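The Case for the Paper Folder
An opinion by Dilani Uddin, Records and Workplace Standards, Bukthorpe

It has become customary in offices such as ours to speak of paper as a problem awaiting its final solution. Each year a target is set, each year it is missed by a smaller margin, and each year those who still keep a folder on the desk are invited to explain themselves. I wish to argue that the folder deserves better treatment, and that the present policy confuses the volume of paper with the manner in which it is kept.

The storage review carried out at Bukthorpe in December recorded 2,154 folders across the two floors. The figure was received with some alarm. It was less widely noted that only 152 of them had been opened in the preceding year. My colleague Jitendra Pal, who prepared the figures, drew the sensible conclusion that the remainder should be sent to the store at Olthorpe or destroyed according to the retention schedule. I agree with him entirely. My concern is with the 152.

These are working folders. They contain agreements under discussion, letters which must be read side by side, and forms on which a correction is easier to make by hand than to describe in a message. A person who opens such a folder flat on the table has two pages before them at once and may turn from one to the other without losing their place. Screens can be arranged to do the same, and many members of staff arrange them very well. Others do not, and they make more mistakes when they are obliged to try. Sarita Solanki made this point at the last meeting of heads of section and was told that training would be provided. Training has been provided. The mistakes continue.

There is a further matter, to which the review gave a single paragraph. A folder is open or it is shut. When it is shut and returned to its place, the work is understood by everybody in the room to have been put down. Electronic documents have no such habit, and I have seen three versions of one agreement remain open on three machines for the better part of a week, each believed by its reader to be the current one.

The opposing case should be stated fairly. Paper spreads. A desk which begins the week with one folder may finish it under a drift of loose sheets, and Irfan Pasaribu is right to say that a clear desk rule which is never applied is worse than having none. Where I differ from him is on the remedy. He would remove the paper. I would give it somewhere to go, within reach of the person using it and off the surface on which they write.

The means are modest. A wire basket hung at the side of a table, and a rack with dividers beneath it, will hold the sheets that belong to the matter in hand – and will show at a glance when there are too many of them. A closed drawer hides the same quantity for years. I would ask that baskets of this kind be supplied wherever working folders are kept, before any further reduction is demanded.
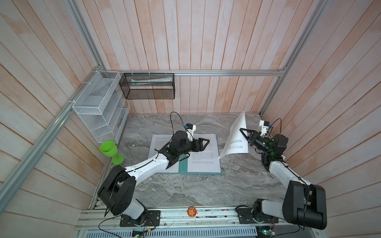 An open folder on the table, with a basket hung at the left and a divided rack below it, each holding a sheet.

I would add one caution. Baskets attract whatever is nearest, and a basket provided for papers will soon hold wrappings and other small items unless somebody is made responsible for it. The same is true of the table. Cups and glasses should be kept well away from open documents, a rule so old that it is now seldom written down and therefore seldom followed. It should be restored to the desk guidance in plain words.

The revised policy is to be considered in the new year. I hope that it will separate the folders we have forgotten from those we use, and that the second group will be left on the table until the work is done.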